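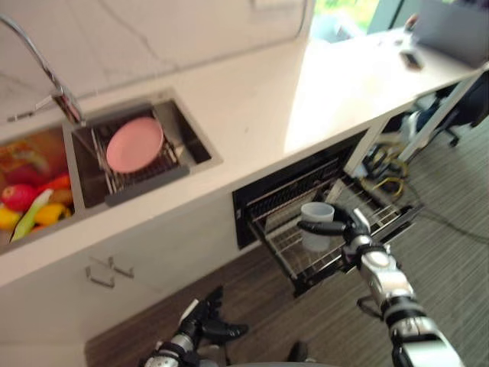
Speaker notes – coaching evening, Lelleck clubhouse
Lenuța Marinescu

Slide 1. Title. Say who I am: under-16s coach at Zenano, left back before that, 80 games for the first team. Keep it short.

Slide 2. The question. Why do we pick full backs last? At most clubs in our league the spare winger ends up there. I did it myself for two seasons.

Slide 3. Numbers. We logged 683 crosses across 31 league matches. Only 33 led to a goal. Leave this up for a bit and let people read it. Someone will ask about corners – they are not included.

Slide 4. Where the goals came from. Most of the 33 were low balls pulled back from near the byline. Hardly any were high crosses from deep. Point to the left side of the chart first.

Slide 5. What we changed in training. Two full backs, one midfielder, small goals, ten minutes at the start of each session. The full back has to pass inside before going outside. Show the Pană drill here if the clip works. If it doesn't, draw it on the board.

Slide 6. The Zevach match in June. We lost 2-1. Explain that our right back was caught upfield for both goals and that this was my mistake, as I had told the holding midfielder to push on. Don't rush this one.

Slide 7. Questions. Drill sheets are on the table by the door. Spare copies in my bag. Hand the clicker back to the club before leaving.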